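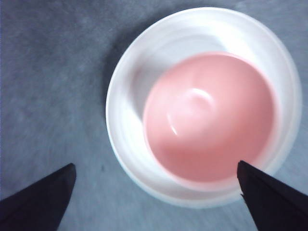
Vue caméra poignet, bol rose dans le bol blanc, pince ouverte.

Détection de bols imbriqués : le masque fusionne les deux instances
Forum Perception et manipulation > Segmentation, pose, saisie

skostska_dev
25 août 2023

Bonjour,

Je travaille sur une tâche de dépilage : sortir le petit bol du grand, le poser à côté. Caméra au poignet uniquement, pas de vue fixe. Le planificateur est Rotitz, la segmentation est un réseau maison affiné sur 200 images annotées à la main.

Sur la vue jointe, le réseau renvoie un seul masque qui couvre les deux bols. Le centre de saisie tombe alors entre les deux et le bord visé est celui du blanc. Quand les bols sont côte à côte, aucun problème.

Seuil NMS à 0,5, classe unique « bol ». J'ai essayé de le monter, j'obtiens des doublons sur le blanc et toujours rien de stable sur le rose.

Est-ce que quelqu'un a une recette pour les objets contenus l'un dans l'autre ?

bullier_42
Classe unique + NMS sur boîtes, c'est la cause probable. La boîte du rose est entièrement incluse dans celle du blanc. Selon le rapport des aires, l'IoU peut passer au-dessus du seuil et la détection la moins bien notée saute. Passe en NMS sur masques, avec des masques annotés sans la partie occultée (le blanc devient un anneau). L'IoU entre les deux tombe à zéro par construction.

skostska_dev
Mes masques du blanc sont pleins, j'ai annoté le contour extérieur. Je vois le souci. Il faut donc reprendre toutes les images imbriquées ?

bullier_42
Pas à la main. Tu soustrais le masque du rose à celui du blanc par script, si les deux sont annotés. Attention au format : un polygone simple ne représente pas un trou, il faut du RLE.

kp_insaurralde
Pas d'accord sur la priorité. Avec un rose uni dans un blanc uni, un seuillage en HSV suivi d'un ajustement d'ellipse donne le bord du petit bol en 3 ms. Réentraîner un réseau pour ça me paraît disproportionné.

bullier_42
Et le jour où le petit bol est blanc aussi ?

kp_insaurralde
Il ne l'est pas. Il demande une solution pour sa tâche. Le bord droit du rose est flou et se fond dans la paroi du blanc, j'exclurais ce secteur de l'ajustement. Il y a aussi un doigt de pince qui passe devant le bas des deux bols : à masquer avant, sinon l'ellipse est tirée vers le bas.

skostska_dev
Pour le doigt, j'ai un masque statique calculé à l'ouverture maximale. Il n'est plus valable dès que la pince se referme.

rotitz_user
Il faut le projeter depuis le modèle URDF, avec l'ouverture mesurée à l'horodatage de l'image. Si tu prends le dernier état articulaire reçu au lieu de l'interpoler, tu auras un décalage. Chez moi il était de 140 ms, assez pour laisser une bande noire que la segmentation prenait pour un objet.

Autre point, côté planification : même avec un masque parfait, il faut choisir où pincer. Le rose est décalé vers le bas à droite de l'image. À droite il ne reste qu'une bande étroite de blanc, en haut à gauche le croissant est bien plus large. Je placerais le doigt extérieur au rose dans le croissant, donc une rotation du poignet avant la descente.

skostska_dev
Le score de saisie actuel ne tient compte que de la distance au centre. J'ajoute un terme de dégagement : transformée de distance sur l'anneau blanc, lue à l'angle candidat. Un coût par rotation aussi, sinon il oscille entre deux solutions proches.

kp_insaurralde
Hystérésis plutôt que coût. Un coût se règle mal.

rotitz_user
Le coût marche très bien si l'angle est normalisé.

skostska_dev
Retour après modification. NMS sur masques, blanc annoté en anneau, réentraînement fait. J'obtiens 2 instances distinctes sur cette vue. J'ai gardé l'ellipse HSV comme contrôle : si son centre s'écarte trop de celui du masque rose, le planificateur reprend une image avant de descendre. Pour l'oscillation j'ai mis l'hystérésis.

Reste le reflet en croissant près du fond du rose, qui troue parfois le masque. Un remplissage des trous sur la classe entière n'est plus possible, il boucherait l'anneau du blanc.

bullier_42
Remplis seulement les trous qui ne contiennent aucune autre instance. À faire après la NMS.

skostska_dev
Vu, je teste ça sur la branche de dev.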